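Pattern and Surface: A First Course
Gisela Retamal and Octavio Gallardo

Chapter 6
Repeats, Grids and Veins

In this chapter
6.1 Looking for the repeat
6.2 The motif and its lattice
6.3 Grids with two colors
6.4 Patterns that never come back
6.5 Matching a repeat on a wall
Key words: motif, repeat, lattice, ground, half-drop, scatter, veining

Before you start
You should be able to measure to the nearest millimeter, trace a shape cleanly and use the viewing window you made from card in Chapter 2. If yours has gone soft at the corners, cut a new one. You'll be pressing it against a lot of things.

6.1 Looking for the repeat

Stand close to a papered wall, so close that one flower fills your view, and all you have is a flower. Take three steps back and something wonderful happens. The flower turns into one of many, the many line up, and your eye starts running along the rows without being asked. Move your head a little and it picks a different set of rows, slanting the other way. Nothing on the wall has changed. You have simply found the repeat.

A repeat is the smallest part of a pattern that can be copied, again and again, to make the whole. Printers think in repeats. So do weavers, tilers, and anyone who has ever cut a potato in half, dipped it in paint and stamped it across a sheet of brown paper (if you have never done this, please do it before the end of the chapter!). The part being copied is not always the part you notice first. With a bunch of flowers printed on a plain background, the repeat takes in the flowers and also a share of the empty background around them. Leave out the empty part and your copies will crash into each other.

That plain background has a name too. We call it the ground. Students often skip over the ground, and then wonder why their own designs look crowded. A small motif on a generous ground can feel calm and airy. The same motif with the ground squeezed out of it can feel like a packed train. When Rosimeire Moura teaches printing at the Jarnuvden studio, she has beginners cut the ground out of colored paper first and lay the motifs on it loose, so they can push them together and pull them apart until the spacing feels right. It is a fine way to spend a morning, and we have borrowed it for Activity 3.

You don't need a museum for this chapter. A tabletop, a wall, a box and a game board will give you enough to argue over for a whole lesson. Look for the repeats in Figure 6.1, and look for the places where there may be no repeat at all.

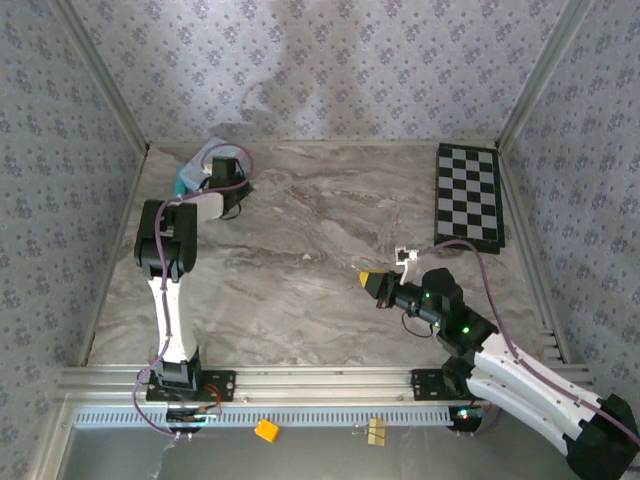
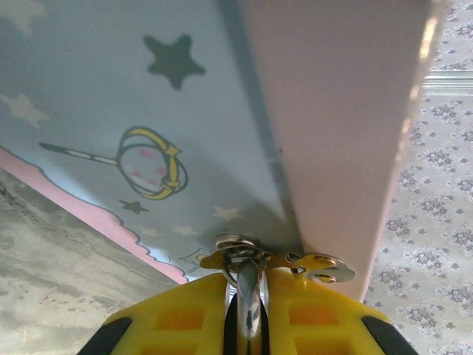
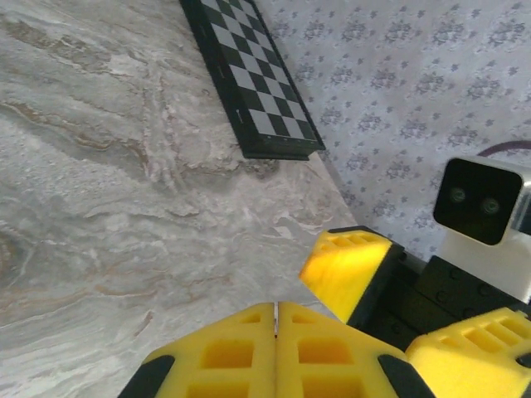 Figure 6.1 Patterns at close quarters. First picture: flowers on the walls, marble pattern on the tabletop. Second: green stars on a pale blue box. Third: a folded chessboard in black and pale squares.

Think and talk
Which of these patterns could you continue past its edge with a pencil and a ruler, sure of getting it right?
Which one would you have to make up as you went along?
Where does a plain area help you see a busy one?

6.2 The motif and its lattice

Let's take the wallpaper first. In the first picture the motifs are small, dark purple and floral, on pale lavender. The wall behind the chessboard, in the third, reads as a grayer version of the same idea, with little clusters of leaves and flowers set out in slanting rows. Colors on a wall shift a great deal with the light and with how near you stand, so when you keep a pattern notebook, write down the color you see that day and leave a space to write down the color you see next time.

Now forget that the clusters are flowers. Put a dot in the middle of each one. What you have left is the lattice, the hidden set of points that tells every motif where to sit. A lattice can be square, like the holes in a pegboard. It can be stretched into rectangles. It can be slanted, so the dots form diamonds, and then we call it a diagonal lattice.

Diagonal lattices are a great favorite for small flower prints, and it's easy to feel why. On a square lattice the eye rushes straight up and down, and the wall begins to look like a page of ruled paper. Slant the rows and the eye wanders. Two directions compete, neither one wins, and the flowers seem more freely scattered than they are. Try it with coins on a table. Set out four straight rows, then slide every second row sideways by half a space. It takes five seconds and the change is lovely.

You can also go the other way and keep the lattice while changing the motif. Put a fish at every point, or a teapot, or your own initials. The result will look like a relation of the flower paper, because they share the same bones. Abílio Moreira's sketchbooks for the Ojeda papers are full of this game. On one spread, printed in color on page 93, a single diagonal lattice carries pears on the left side and sleeping cats on the right.

The box is a different case. It has stars on it, among them a large one and a smaller one, both dark green with softened points, both on sky blue. They share a shape and a color but not a size. Is that a pattern? We would call it a scatter until we had found a repeat. In a scatter, related motifs are placed by eye. There may be no lattice under them at all. Scatters are cheerful and a bit unruly, and they suit a box very well, where a designer has only a few small faces to fill and has to leave room for other artwork. To find out whether a scatter is hiding a repeat, you need a bigger piece of it than one corner can give you.

6.3 Grids with two colors

A chessboard must be the most famous grid in the world, and it is built from almost nothing: one square, two colors, and a rule that neighbors along a side never match. Follow the rule and the whole board is decided the moment you color the first square. There isn't a single choice left to make!

Here is a question that catches nearly everyone. What is the repeat of a checkered grid? Most people say one black square and one pale square, side by side. Copy that pair straight up the page and you get stripes. For a repeat that works by sliding sideways and straight up, you need a block that is 2 squares wide and 2 squares tall, with the dark squares in opposite corners. The pair will do the job only if each new row is shifted along by one square, and you already know that trick from the coins.

Folding boards add something of their own. The fold falls on a line between squares, so the grid can close and open without any square being creased. Then there is the border. A thick black frame, like the one on the board in Figure 6.1, tells you firmly where the pattern stops. Cover a printed border with strips of white paper sometime and see how the squares seem ready to spread off across the table.

6.4 Patterns that never come back

Marble is the wild one. Its veins wander, split, crowd together and thin out again, and you could trace them all afternoon without meeting the same turn twice. In real stone there is no repeat to find. A printed marble pattern is another matter. It usually does have a repeat, often a long one, and hunting for it is a treat. Pick one odd feature, such as a hook or a pale island, and search for its twin.

Even without a repeat, veining has order in it. Veins tend to keep a general direction. They gather in bands. Fatos Delić, who grained and marbled doors by brush for the Stistent workshop, taught apprentices to paint the direction first with one wide, faint sweep, and to add the sharp lines later and sparingly. Look again at the surface under the chessboard and you'll find that slanting drift, gray and white and beige, running through all the wobble.

6.5 Matching a repeat on a wall

Time for some numbers. A roll of Gritero flower paper is 50 cm wide, and its repeat is 36 cm tall. The wall is 240 cm high. How long should each strip be?

Divide 240 by 36 and you get six and a bit. Six repeats would leave a gap, so round up to seven. Seven times 36 is 252 cm. Each strip is cut at that length, the flowers meet across every seam, and 12 cm comes off in trimming.

If the paper is a half-drop, each new strip starts half a repeat lower than its neighbor, in this case 18 cm. Draw two strips on squared paper and slide one of them down before you reach for the scissors. Paper is patient on the desk and much less so when it has paste on it.

Activities

1. Use your viewing window on three surfaces at home or in class. Sketch what you see, then mark the lattice in a second color. If there is no lattice, write "none found" and say how far you looked.

2. Draw a star with softened points. Make a scatter of large and small stars on a sheet of blue paper. Swap with a partner and try to turn each other's scatter into a true repeat by moving as few stars as you can.

3. Cut a ground and twelve small motifs from colored paper. Try a square lattice, then a diagonal one. Glue down the version you prefer.

4. Lay a checkered cloth or board next to a surface with veins or wood grain. Write a few lines on which your eye goes to first, and whether it stays there.

Turn to Section 6.6 for the potato prints. Bring an apron.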